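3.2 Small garments with gathered bands

The second group of items in the household set is made up of small, light pieces of clothing that have elastic sewn into them somewhere. In the survey of laundry habits that Tehrani ran in Prirkby and Trurkberg, these were the items that people most often left unfolded. Of the 303 households that returned the form, many wrote in the comment box that there was "no point" in folding them, or that they went into the drawer in a heap. We kept these items in the study for that reason. A method that works only on towels and flat shirts leaves out a good part of what is in a real basket of wash.

Three things make these pieces hard to lay flat. The first is size. A garment for a small child may be no wider than an adult's hand, and a fold that would be minor in a bath towel takes up most of the cloth. The second is the band itself. Elastic pulls the fabric into small pleats and keeps pulling after the piece has been spread out, so the cloth on either side of it never lies fully smooth. The third is the print. Small repeated motifs on a white ground are easy to see, but a motif that is half hidden in a crease can look like a different motif, and people sorting quickly told us they used the print to judge which way up a garment was.

Figure 4 shows one of the printed white pieces at two points in the handling. In the first view it is held gathered in a fold, with part of the cloth fanned out to one side. The colored marks can be seen but their shapes cannot. 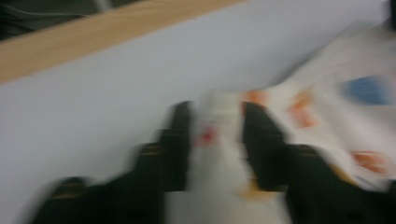
Figure 4(a). Printed white fabric, gathered in the grip over the tabletop.

3.3 Surface and starting state

All handling took place on a smooth, pale tabletop. We tried a darker surface in the pilot and went back to the pale one, which is closer to the counters and changing tables that people named on the Stirent form. It does make white cloth harder to pick out at its edges. The coders worked mainly from shadows in the folds and from the print, and we return to this in Section 5.

A garment's state was written down in everyday words and then matched to one of five codes: flat, folded, bunched, rolled, or inside out. The codes were set by Jordan Blackburn after a first pass through 500 entries, in which the coders had been free to use any word they liked. "Bunched" and "crumpled" were used for the same thing by most of them and were merged. "Twisted" was dropped, as it was rarely used on its own.

For the gathered pieces we added a note on the band: whether it could be seen, and which way it ran. This turned out to be more useful than the state code. When the band is in view, a person can guess where the opening of a garment is likely to be, even if the rest is still in a heap. When it is hidden, most people pick the piece up and shake it before doing anything else. The band in Figure 4(b) is in plain view and runs at an angle across the middle of the cloth, with fine pleats along its length. The fabric around it is still bunched and folded over, and it was coded as bunched, band visible.
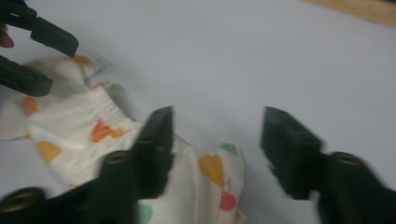

Figure 4(b). The heart print and gathered band on the tabletop.

Coders did not always agree on what a piece was. A small item with one gathered edge in view might be a pair of shorts, a sleeve, a bonnet, or a drawstring bag, and from a single view there is often no way to settle it. We allowed "small gathered item" as an answer and did not press for more. Of the 4,000 entries in the final set, 31 were left without any garment type at all. Most of these were pieces of this kind -- white or nearly white, with the band folded under.

The print helped in some cases. Where motifs have a clear top and bottom, as a heart does, the coders could tell how a section of cloth was turned, and a change in direction across a crease suggested that the cloth had been folded over on itself. Prints that scatter their motifs at all angles gave no such help. We did not separate the two kinds of print when the items were bought, and the comparison in Section 4 should be read with that in mind.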